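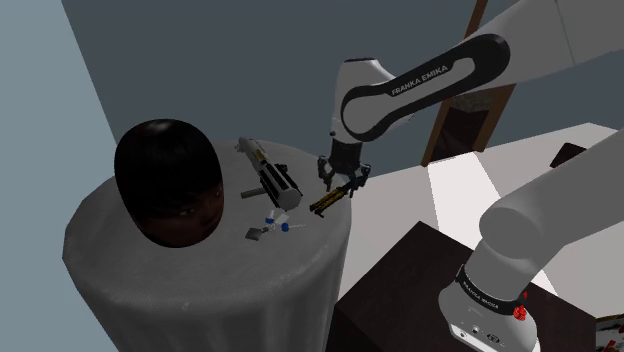
1/12/22

Third week with the sorting cell at Zevusus and the first one where I went home on time. I want to write down how it has changed things before I get used to it.

Until November we had four of us on the returns bench. Toys and household stuff came in off the Odura trucks, we picked each item up, looked it over, and put it in a tote. A good shift was more than 300 items per person. My thumbs hurt by Friday most weeks. Now two of us are on the bench and the arm does the easy picks. Maarja moved over to the planning side, and Pešek went to nights at the loading dock, which he says he likes. I don't know if I believe him.

My own job is mostly the simulator now. Before the arm gets a new kind of item, I set it up on the round table in the software and run the pick 100 times. Today was the mixed toy batch. I had the big doll head with the black hair on the left, the blaster near the middle, and the small white, blue and gray parts in front of it. The narrow black and yellow piece I put over by the right rim, at an angle, with the gripper coming straight down on it. The gray cloth is still on the table because Maarja set it up that way and I haven't changed it.

The small parts are what I worry about. One has a thin rod coming off it and I can't decide where the fingers should close. By hand I would just scoop the lot up and not think. It is odd to spend a whole morning on something I did for six years without looking.

I'm less tired but my eyes are worse. I sit too much. I miss talking - at the bench we talked all shift, and now I can go until lunch without saying anything. The two who are left out there say it's quieter for them too, and they get all the bad items, the torn boxes and leaking bottles, because the arm gets the clean ones. I brought that up at the meeting and was told the bench target would come down. It hasn't yet.

The pay went up a little with the new title. I also have to do the Brarari course, three evenings, starting next week. I asked if it counts as paid time and got a yes, but only out loud, so I sent an email to have it in writing.

Left the doll head for tomorrow. It's the tallest thing on the table and I think the wrist will need a different approach to get over it. Need to ask Maarja which settings she used for round items. Also bring the other chair cushion, and call about the car.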